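Guides > Entryway > Birex Wall Rail Set-Up Guide > Section 5

5. Choosing a spot and hanging the rail

This is the fun part! Once the rail is up, the whole entryway starts working for you, so take your time and enjoy it.

Before you start, open and close every door near the wall. Handles stick out farther than you'd think, and a winter coat sticks out farther still.

1. Pick a stretch of wall that stays clear when the door swings open.
2. Mark the rail height in pencil. We like 118 cm from the floor if children will be using it. Go higher for long coats.
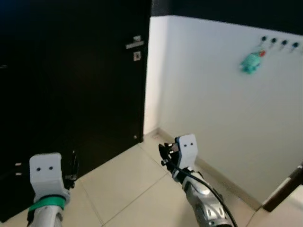 Fig. 5-1. Round hooks in a row on a white wall, near a door.

3. Hold the rail on your mark and lay a level along the top. Mark the screw holes.
4. Drill with the 6 mm bit. Solid walls take the gray plugs, drywall takes the winged ones. Don't mix them.

CAUTION: Check for cables and pipes before drilling, especially straight above or below a switch or outlet.

5. Tap the plugs in until they sit flush, then drive both end screws halfway. Check the level again (really, do it again!) and tighten.

NOTE: If a plug spins in its hole, pull it out and use the next size up. Filler alone won't hold a loaded rail.

Clearing up

Plaster dust gets everywhere and loves corners. Vacuum along the wall first, then wipe with a barely damp cloth. Wet dust turns to paste, and paste is no fun at all. 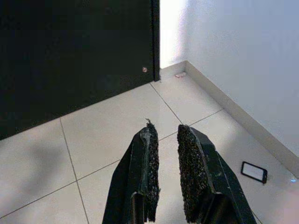

Fig. 5-2. Floor at the corner of a room.

Loading the rail

Now hang things up! Start with light items and leave the rail overnight before adding bags or heavy coats. Spread the weight from end to end.

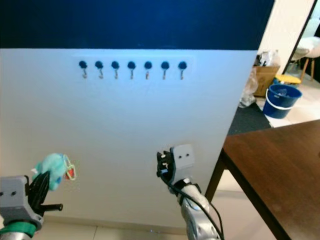
Give the screws a quarter turn after the first week, and check them again whenever you swap summer jackets for winter ones. If the rail rocks when you press on one end, unload it and go back to step 5. Spare plugs and screws come in pack 91.

Section text by Dima Yammine. Last revised Sun 6 July

Contact Birex support | Copyright Birex | Back to top

Related guides
Alleria shoe bench: assembly
Otero corner shelf: wall fixing
Patching old screw holes
Which wall plug do I need?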